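Zatska Community Boards > Security and Privacy > Passwords and Sign-in

Thread: Moving a small office off text message codes, am I overthinking this?

farhad_f
Hi all, long-time reader and not much of a poster, so please be gentle! I look after the computers for a family-run plumbing supply business (30 people, two counters and a warehouse) and I've been asked to sort out our sign-ins before the insurance renewal in April. Right now everyone gets a six digit code by text when they log in to email and to Akande, which is our ordering system. It works, people are used to it, and the owner's mother can do it without calling me, and that counts for a lot around here.

The insurer's form now asks whether we use "phishing-resistant" sign-in. I've read enough to know that text codes don't qualify. What I can't decide is whether to go for hardware keys for everybody, or passkeys on the phones they already carry, or some mix of the two. I priced the keys with a spare for each person and it came to just under 2,000 dollars, and the owner made a face.

Farhad Farahani

quillback
Welcome, Farhad! You're not overthinking it, and good for you for asking before the form is due. I went through the same thing with a dental practice and my vote is hardware keys, two per person, one on the keyring and one in a labeled envelope in the office safe. People grumble for a couple of weeks and then they forget they ever did it any other way. The trouble with phones is that phones get dropped in sinks, traded in, handed to toddlers, and every one of those turns into a call to you.

tansy_m
I'm going to disagree with quillback a little, with affection. For an office that size I think passkeys on phones will cover most folks perfectly well, and you can save the keys for the people who can do real damage: whoever runs payroll, whoever has admin rights, and you. We did it that way and spent 800 dollars, and that included some cables I didn't need. Keys get lost too. Ours go through the wash with great regularity.

quillback
Fair, and I'll admit to one through the wash myself (it lived). My worry is more about who holds the passkey. If it syncs to somebody's personal account, then the shop's security is leaning on the security of that personal account, and you have no say over how good that is.

Murin_P
Quillback is right to raise it, but I would put it differently. Ask first what the insurer accepts, in writing, because the word on the form may be stricter or looser than the word in your head. Ours was happy with synced passkeys for ordinary staff and wanted hardware for administrators. A cousin's firm got the opposite answer from a different company.

Also, Farhad, please check the recovery path! I see this over and over. A business buys beautiful keys and then leaves "text me a code instead" switched on as a backup, and of course the crook clicks that link first. Turn it off once everybody is enrolled, and not one day sooner or you will have a very long morning.

Přemysl Murín

farhad_f
Oh, that's a good catch, thank you. I just looked and the text fallback is on for every single account, and Akande has a separate one of its own that I had no idea existed. I'll call the broker tomorrow. Does anyone know if Niltov's manager app can report who still has it turned on? We have it on the work phones already.

tansy_m
It can, but it only sees the email side. For the ordering system you'll have to go through the user list by hand, I'm afraid. Put the kettle on.

harbor_dee
Sneaking in to say that I'd skip Niltov's report altogether and use the sign-in log. The report tells you what's allowed. The log tells you what people did this morning, and I've found the two don't always match. We use Sivusico for the logs and it's clunky as anything, but you can sort by sign-in method and there they are.

Murin_P
I don't agree about skipping it, dee. A method that is allowed and never used is still an open door, and the log will never show it to you. Do both, the report first.

harbor_dee
All right, all right, both. I'll give you that one.

farhad_f
You've all been so kind. Plan for now is keys for me, payroll and the two owners, passkeys for everyone else if the broker says yes, and I'll enroll the counter staff first while it's quiet before eight.

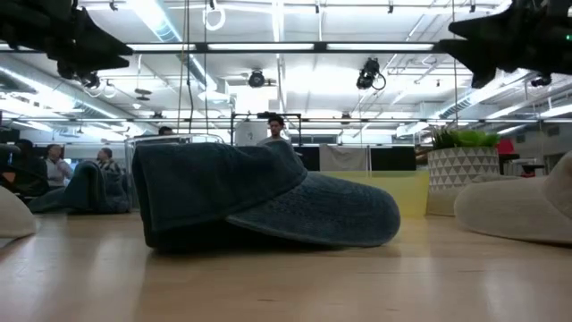 I'll do the warehouse crew last, since they share two tablets and I haven't worked out what a passkey even means on a shared tablet. If anybody has done that part, I'd love to hear how you handled it.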